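2019-05-25, Kuminholm shop, bench 2

Third week with the arm doing part of the sorting. Notes mostly for Ayten, who takes over the bench when I go to Flernton, and for whoever reads this in December when we decide whether to keep it.

**What changed on the floor**

Before the arm, two people sorted returned parts by hand all morning and swapped to packing after lunch. Now one person sorts the odd items and the other one looks after the cell. In practice that means refilling, clearing stops and writing down what stopped it. Gunhild did the cell for the first two weeks and says her shoulders are better and her patience is worse. She walks over every time it beeps. I asked her to let it wait until she finishes the box she is on. She tried that and liked it more.

Stops per shift: 40 in the first week, 35 in the second, 11 so far this week. Most of the drop came from changing the approach height, which Gunhild suggested after watching it nudge tall parts over. We should have asked her on day one.

**Complaints, so they don't get lost**

- The stop beep is the same as the one on the label printer. People at the far end get up for nothing. Ask Minditz if the tone can be changed.
- Packing now gets parts in clumps — nothing for ten minutes, then a full tote.
- Whoever has the cell can't leave for break without finding cover. That was never a problem with hand sorting. Needs a rule, and the rule shouldn't be "skip break".
- The job sheet still says "sorter". Ayten wants it to say what the work is now, and she wants the pay grade looked at too. I agree and have written to Arriaga. No answer yet.

**Practice setup**

Shape blocks on the maple board, bolted to the blue pegboard table. New people learn on these before they touch real parts. Put out a mix of cylinders, stars and the others, spread unevenly, with a couple close together. The green star next to the blue cube is a good one to talk through, as there is hardly any room between them. Don't line everything up neatly, or people only learn the easy case.

Training time per person is 34 minutes on the sheet. Takes longer if they ask questions, and they should ask questions. I'd drop the figure from the sheet.

**To do**

- Check the four bolts along the front of the board before the next session.
- Move the stop log from paper to the shared file. Keep Gunhild's margin notes, they are the useful part.
- Talk to packing about the clumps. Try smaller totes first — we have a stack of them under the stairs.
- Ayten to shadow the cell for two full shifts before I leave.

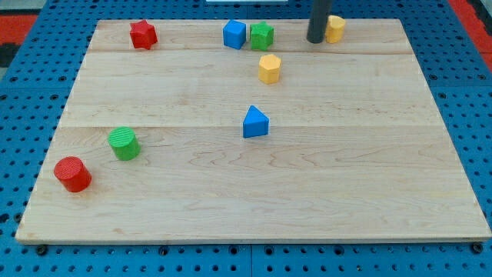

The smaller totes may need new labels too, so check the printer stock before moving them.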